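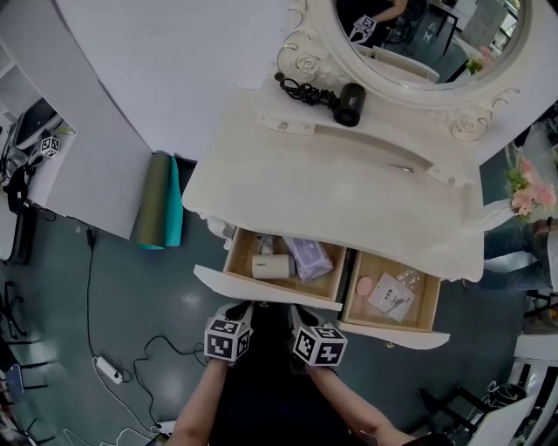

件名:共用ドレッサー引き出しの使用区分について

**Trostico管理係**(4/30/23)
各位
11階休憩室の白いドレッサーにつきまして、左右の引き出しの使用区分を定めたく、ご意見を募ります。当方の案は次のとおりです。

- 左:シート類、小型の容器
- 右:化粧用の小物、透明袋入りの品
- 天板:ドライヤー

ご異論のある方は本スレッドへご返信ください。

**Nakajima**
区分には賛成いたします。ただし、ドライヤーを天板に常置する点には同意いたしかねます。コードが場所を取り、鏡の前で手を置く余地が狭くなります。隣の白いキャビネットへ移すことをご検討ください。

**Hisisell**
常置を支持いたします。使用のたびに扉を開閉するのは煩雑です。コードを束ねて左に寄せれば、支障はないものと存じます。

**Trostico管理係**
引き出しはいずれも浅いため、ドライヤーの収納先とはいたしません。また、右端の花瓶は現状のまま残す考えです。 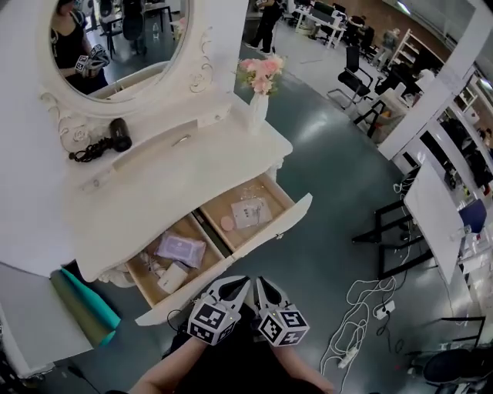

**Darden**
花瓶の位置について異議がございます。ドライヤーと同じ天板に水の入る器を置くことは、安全上望ましくありません。キャビネットの上が適当と考えます。

**Hisisell**
造花であれば水は不要かと存じますが、いかがでしょうか。

**Darden**
生花に替える方がいないとも限りません。规則としては一律に定めるべきです。

**Nakajima**
Darden様のご意見に賛同いたします。併せて、透明袋の品には品名を記した札を付けることを提案いたします。

**Trostico管理係**
承知いたしました。引き出しの区分は原案どおりとし、花瓶とドライヤーの置き場所は11月の備品点検まで継続審議といたします。札の書式は別途掲示いたします。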